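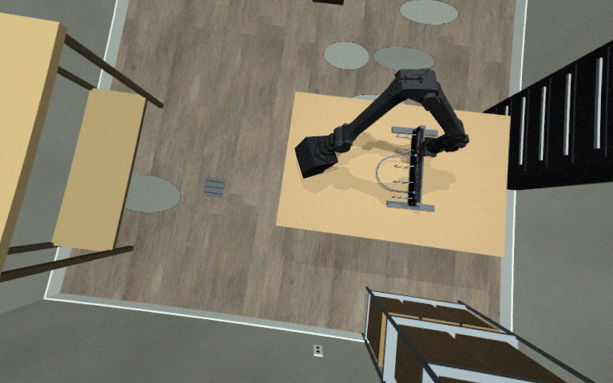

Computer rendering: black robot arm mounted on a light tan table.

Xiao Collection of Jazz Recordings Opens to Listeners

The Stustilbridge Music Library is pleased to announce that the Xiao Collection will open to the public on Thursday, July 11, 2019. The collection holds 3215 items, most of them long-playing records and reel tapes, and covers small-group jazz from the late 1940s through the early 1970s. It was given to the library by the Xiao family, together with a gift of $1000 toward new sleeves and storage boxes.

Tenor saxophone and trumpet quintets make up the largest part of the holdings. There is also a good run of organ trios, a shelf of vocal records, and a smaller group of big band broadcasts taken down from the radio on home equipment. Sound quality in this last group varies a great deal. Catalog entries carry a note where a recording is incomplete or where the speed is known to be wrong.

Of particular interest to local listeners are the Grustgate tapes, recorded over several winters at the Grustgate club by members of the house rhythm section. The club stood on the east side of the river and closed when its lease ran out. Its Monday sessions drew touring players who had a night free between engagements, and the tapes preserve long performances of standards that the same musicians cut much shorter in the studio. One December set runs through four choruses of a slow blues before the piano enters at all, the pianist having been delayed by snow.

Several reels carry no list of players. The library has identified tunes wherever it could and has left the personnel fields blank where there was any doubt. Listeners who recognize a soloist are asked to leave a written note at the desk, giving the reel number and the time on the counter. 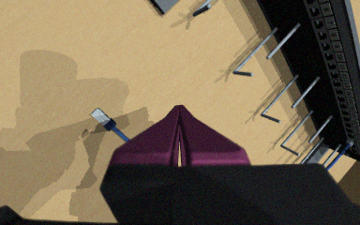
Sanne Van Dijk wrote to the library after the spring preview to say that the tapes had changed her opinion of the Grustgate drummers. "On the few records they made, they sound careful," her letter reads. "On these reels they push the horns from the first bar, and the horns push back. I would ask only that the talk between numbers be left in. The leader calls the key and the tempo, and younger players can learn from that." The library agrees with this request. Announcements, count-offs and audience noise will be kept in all listening copies.

The printed matter that came with the records has been kept as well. It includes concert programs, set lists, a number of lead sheets in pencil, and correspondence with the Rultelness label, which issued two ten-inch records by the club's house band before it stopped production. Both records are in the collection. The second has a worn first side, and the library would be glad to hear from any owner of a better copy.

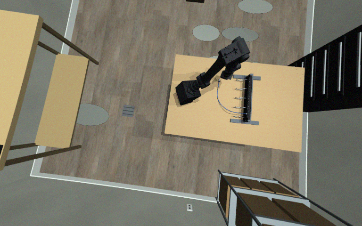
Using the Collection

Records and listening copies of the tapes may be heard in the second-floor reading room during regular hours. Original reels do not leave storage. Requests should be made at the desk by noon for use the same afternoon. Headphones are provided, and listeners may bring their own if the plug is a standard size.

Copying for the listening room will continue through the coming year, at a rate of up to 1000 items. Grustgate material comes first, followed by the radio broadcasts. Records still available in current pressings have been placed last.

Lead sheets may be copied by hand in pencil. Photocopies require the written permission of the family, and forms for this purpose are kept at the desk.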